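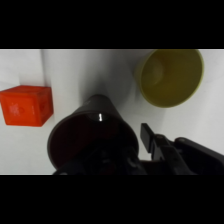 Could you spare a few evenings for the Clillano Residents' Party? We are looking for 10 people to knock on doors and chat to voters before the council election in February – no experience needed, just a friendly manner and decent shoes.
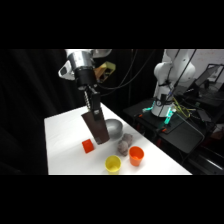 You'd be out for 3 hours at a time, always in pairs, and we pay your bus fares and feed you rather well afterwards (do tell us if you don't eat meat!).
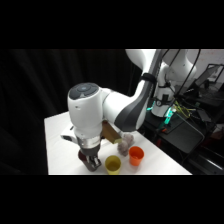
To join in, please write to Chun-yin Kan, Campaign Office, 42 Hudec Street, Clillano.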